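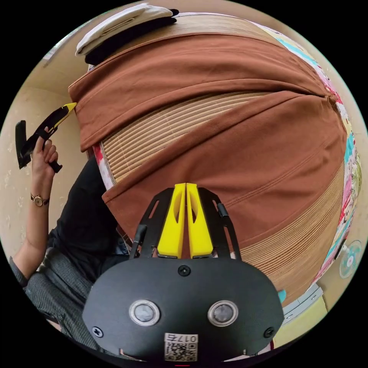
Ermira Milošević replied: Vacuum it, wipe it, give it two full days in the open, and only then put the cover back on. The cover gets washed separately. If you store the two together with any damp in them you will smell it in spring.

Home > Bedding and Linens > Storage

Storing a slatted sleeping mat and its cloth cover over the winter

2662 views, 3 replies

Gorazd Ionescu

We have a summer sleeping mat, the kind with fine parallel strips, beige, and a rust-brown fabric cover that goes around it when it's put away. I was told it was bamboo when we got it but there was no label on it, so I can't swear to that. Laid out flat it is 2000 mm long, a bit more than the bed.

Every fall I do the same thing. I pull it off the bed, bundle it up, wrap the cover around it and push it on top of the wardrobe. Every summer it comes down with a musty smell and a bend across the middle that takes a week to lie flat. Last year there were also some gray spots along one side, the side that was against the wall.

What I want to know:

Can I wash the mat itself, or only wipe it?

Is the cover safe in the machine? It's fairly heavy cloth with stitched seams.

Should it be rolled or folded? It wants to do a mixture of both and ends up as a big lump.

Can it share a space with other bedding? I usually put folded cloths and a couple of pillowcases on top, to save shelf room.

There is no basement here. My choices are the top of the wardrobe, under the bed, or a closet in the hallway that backs onto the bathroom. The apartment is dry most of the year but the bedroom wall gets cold in January.

Ermira Milošević
Best reply, marked by the poster
636 posts

The short version is at the top of the page. The long version follows, in the order I do it.

Start with the mat on the floor, opened out. Vacuum it with the brush head along the strips, one side and then the other. Going across them pulls at the threads that hold it together and doesn't pick up much. If the vacuum is strong, turn it down. Skin dust is most of what's in there after a summer.

Then wipe. Warm water, a few drops of dish soap, a cloth wrung out as hard as you can manage. Again along the strips. Go over it a second time with plain water and a clean cloth, wrung out the same way. Don't put the mat in the tub and don't hose it down. The strips might take it, but the backing and the binding hold water for days, and the strips can warp while it dries.

For the gray spots: if they brush off dry, it's surface mildew. Take the mat outside or to an open window before you brush. After that, wipe the area with white vinegar and water, half and half, and let it dry. Try a corner first in case the color changes. If the spots are still there after two rounds they are probably in the material and you will have to decide whether you want to sleep on it. I threw one out for that reason.

Drying is the part people hurry. Two days, standing on its edge or hung over a rack, with air getting at both faces. An ordinary electric fan on low helps a lot. Keep it out of strong direct sun, an hour or so is fine but all day makes some mats brittle.

The cover: check the seams and the colored trim if there is any. Cold wash, gentle cycle, inside out, and by itself the first time. Rust and brown dyes like to travel. Hang it to dry, no dryer. It has to fit around the mat again and heavy cotton can shrink enough to matter. If you don't know what the fabric is, treat it as cotton.

Rolling or folding depends on how the mat is made. If it's one continuous sheet of strips, roll it so that the strips stay straight and the roll turns across them, the same way a window blind goes up. If it has cloth hinges every so often, it was made to fold at those and nowhere else. Your bend in the middle sounds like it was folded where there isn't a hinge.

Make the roll loose. I put a rolled bath towel in the center so the first turn isn't too tight. Tie it with two strips of cotton tape, one near each end, and leave enough slack to get a hand under.

As for where, I'd pick under the bed out of your three. Keep it away from the cold wall. The hallway closet is the worst of them if the bathroom is on the other side.

Dušan Tomić
114 posts

Just put it in a plastic bag with mothballs. I have done this for years with all our summer things and never had a problem. Squeeze the air out and tape it shut.

Comments on this reply

Ermira Milošević: Please don't seal it in plastic unless you are completely sure it is dry. Mothballs don't do anything for mildew and the smell stays in the strips for most of the next summer.

Dušan Tomić: Ours don't smell.

Gorazd Ionescu: I'd like to avoid mothballs, we have a child sleeping in that room. But thank you.

Mirsad Kovačević: The plastic is okay in a very dry place. I wouldn't do it against an outside wall.

Rory Leckie
Member

I agree with nearly everything in the first reply. A few things to add from somebody who has two of these in a small apartment.

Putting stuff on top. Light things are fine, a pillowcase or a folded sheet. What puts a permanent bend in the mat is a winter quilt or a suitcase sitting on a loose roll for seven months. If you need the space above it, put a board across so the weight goes to the shelf. I'd also keep white linens off a brown cover unless the cover has been washed a few times. I had a pale brown stripe across a good pillowcase that never came out.

Size. A roll that long won't go on most wardrobe shelves without sticking out, and then it gets knocked. Measure under the bed first, including the legs and any middle support. Mine missed by the width of a finger and I had to raise the bed on blocks. I used the Drakex ones, they are ugly but they have held.

Bags. If the original cover doesn't close at the ends, dust gets in. I use a cotton storage bag from Collari over the cover. An old duvet cover does the same job and costs nothing, just fold the extra under. Any breathable cloth is fine. Avoid the zip bags with a clear window, at least for this.

Damp. I put two packs of silica gel in the towel in the middle of the roll and change them once, at the halfway point. You can dry the packs out and reuse them if they are the kind that changes color. I don't know if they make a real difference. I started using them the same year I moved the mats off the wall, and the smell went away, so it could be either.

Getting the bend out. Lay the mat face down on the floor overnight with the bend pointing up, and put a few heavy books on it with a towel between. If it's stubborn, wipe the back of the bend with a damp cloth first and leave it to dry under the books. Check it the next morning for any moisture underneath, especially on a wood floor. Don't try to force it back by hand. I cracked four strips that way and they catch on pajamas.

Also look at the binding on the edges while you have it open. If the stitching is coming loose, fix it in the fall. Once one strip slides out the neighbors follow. Plain heavy thread and a big needle, go back through the old holes.

Comments on this reply

Gorazd Ionescu: Measured under the bed and it will go in diagonally. Is that a problem?

Rory Leckie: No, so long as it's lying flat on the floor and not touching the wall at either end.

Mirsad Kovačević: Does the vinegar smell stay? I have the same spots on mine.

Ermira Milošević: It's gone after a day with the window open. If you go heavy on it, maybe two.

Gorazd Ionescu: Update. The spots brushed off, except for one patch near the edge that is lighter now but still visible. The cover went through a cold wash and the water was very brown, so I'm glad it was in there alone. It did shrink slightly but still goes around. I found that ours is one continuous sheet with no hinges, so I have rolled it with a towel in the middle as suggested. It is much fatter than before and only just fits. I'll look at it again in January and post if the smell is back.

Ermira Milošević: Pull it out and open the cover for an afternoon when you check it. Pick a dry day.

This thread is open for replies. Sign in to add yours.

Related threads
Washing a buckwheat pillow without emptying it
Brown dye on white sheets after one wash
Nikolovski bed frame, how much clearance underneath?
Where to keep fans and summer bedding in a one-bedroom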